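Baneck Clips: a small set of short-form video posts with music tags

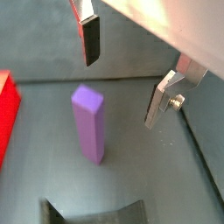 A purple block standing on end on a gray surface.

Hello, and thanks for stopping by. Baneck Clips is a collection of records about short videos posted to Beraver, the clip-sharing app, during its music challenge in May. If you have ever wondered why one dance tune travels across a whole app while another one sits there gathering dust, you are the sort of person we put this together for, and we hope you get some good use out of it.

What you get

There are 2000 records in the main file, one per post, and each post answers one of the 124 challenge prompts that ran on the app that month. We do not ship the videos themselves. What you get is the text and numbers that sit around a video: the caption as the creator typed it, the tags, the length in seconds, the name of the song, the prompt it answers, and the play count on the day we collected it. Captions keep their original spelling, emoji and all (some of them are mostly emoji, and we left those alone too).

Files

posts.csv - the main table
prompts.csv - the wording of every challenge prompt, with its opening day
songs.csv - song titles and a mood label for each
notes.txt - odds and ends we found while cleaning up, worth a read before you start

Columns in posts.csv

post_id - a made-up number, with no link back to the app
prompt_id - matches prompts.csv
song_id - matches songs.csv, blank when the creator used their own sound
caption - plain text, UTF-8
tags - separated by semicolons
seconds - length of the clip, as a whole number
plays - play count on collection day
lang - language of the caption, as best we could tell

How it came together

The project started at Prindedby, where we run a little newsletter on apps and pop music, and it grew well past what we had planned for it. We wanted a chart for one issue and ended up with a spreadsheet so big that it made the old office laptop groan. Posts were picked at random from the public challenge pages, and then six of us read through the captions and took out phone numbers, home addresses and anything else that looked private. The mood labels in songs.csv came from a listening session using the Ikonen word list, which has four moods: bright, calm, sad and rowdy. We argued a good deal over calm and sad, so please treat that line as a soft one.

Things to watch out for

Play counts are a snapshot. A clip posted on the last day of the challenge had far less time to be seen than one posted on the first, and you will want to allow for that before you compare them. The lang column was filled in by a script and then checked by hand, but captions that mix two languages still trip it up, and very short ones are close to a coin toss. A few creators also posted the same clip under more than one prompt. We kept those rows, and they are listed in notes.txt so you can drop them if you prefer.

Please don't use the set to try to work out who the creators are. They signed up to dance and sing on an app, and we would like them to be left in peace.

Using it

You are welcome to use the tables for study, teaching or plain curiosity. If you publish something, a mention of Baneck Clips and a note to us would be lovely - we do read everything that comes in, even if the reply takes a while. For paid work, please write first so we can talk it over.

Changes

Thursday, November 15, 2018 - first public version. Fixed the semicolons that had wandered into the caption column, and added the missing opening days to prompts.csv.

Still to do: a second pass on the mood labels, and a tidier way to mark songs that were sped up by the creator.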